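Subject: Re: [stellside-folding] Scoring heavy card without cracking
From: Yolandi Swanepoel
Date: March 2023

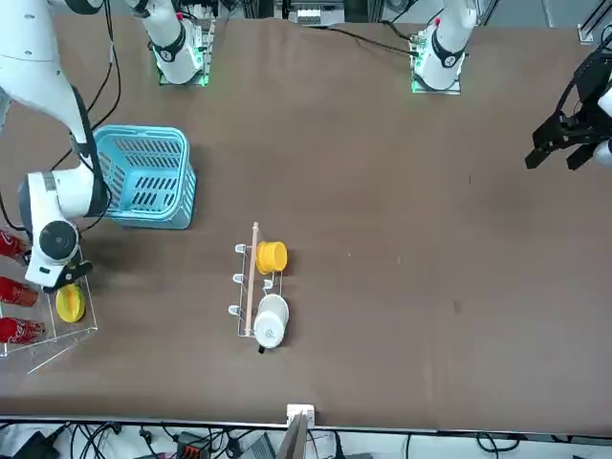 Dear list,

I want to answer the question about cracked folds, because I had the same trouble for a long time and I have now tried several things. Please excuse my English, I write slowly and I check the words, but I am sure some of them are wrong anyway. My cards are the small folded ones that we make for the Mostville market, with a printed front and a blank inside. The crack always came on the outside of the fold, where the ink is. I keep the finished cards standing up in a clear acrylic rack, like the one on the brown table, and in such a rack every bad fold is visible from the side, also the ones you hoped to forget. So I had good reason to learn.

The earlier message was this:

> Hello all,
> I am folding a cream card for invitations and each one cracks along
> the spine. I score it first with a bone folder and a steel ruler, on
> the cutting mat. I have tried pressing harder and it gets worse. I
> have tried pressing softer and then the fold wanders away from the
> line. The shop told me the card is good for folding. Is it me or is
> it the card? I have 70 to make and I do not want to waste the whole
> pack.
> Also, do you fold toward the score or away from it? I have read both
> and I am confused.

First the grain. You did not write which way the grain runs in your card, and I believe this is the larger part of the problem. If the fold goes across the grain, the fibers break and you see a rough white line. If the fold goes along the grain, they bend. To find the grain, take one full sheet and bend it gently in the middle, without making a crease. Then turn the sheet and bend it the other way. The direction in which it bends more easily is the direction you want for your fold. With a very small piece this test is difficult, so please do it before you cut. Another way is to wet a small square on one side. It will curl, and the line of the curl, I mean the axis of the little tube, is parallel to the grain.

When I bought the card called Siltitico, it was already cut to size and the grain was in the wrong direction for a tall card. I could not change this. I made wide cards in place of tall ones and they were good. Maybe this is possible for your invitations too, if the text is not printed yet.

Second, the surface under the card. A cutting mat is hard, and the bone folder then cannot push the card down into anything. It only rubs and thins the top. Put some sheets of ordinary paper or a piece of thick blotting paper below. I use 4 sheets of newspaper. The score must be a small valley, and on the other side you must feel a small ridge with the finger. If you do not feel the ridge, do one more light pass. Two light passes are much better than one strong pass.

Now the question of direction. The ridge goes on the inside of the fold. This means you fold away from the valley. I know it looks wrong, and I also did it the other way in the beginning, because with thin paper it makes almost no difference. With heavy card it makes a very big difference. The ridge takes the pressure inside and the outside does not have to stretch so much.

Some smaller points:

Do not use the sharp tip of the folder. The rounded edge is better, or an empty ballpoint pen with a large ball.

Fold slowly with both hands, first only to a right angle, for the whole pack. After that close them one by one. Lay a clean scrap of paper on top before you rub the fold flat, otherwise the card becomes shiny there.

In winter my room is very dry and the card becomes brittle. Last November I left a pack overnight in the bathroom, still in its open wrapper, and the next day it folded better. I cannot prove it was the bathroom.

If the ink covers the fold, a little cracking may stay whatever you do. Mabaso, who prints for me, now leaves a narrow line without ink at the spine. It looks like a decision of the designer and the customers like it.

Please try it first on 2 pieces, one in each direction, and write to the list how they look. I would also like to know the weight of your card. If it is very heavy, the bone folder may be the wrong tool, and there are members here who own a proper creasing machine and know more about it than I do.

With kind greetings,
Yolandi Swanepoel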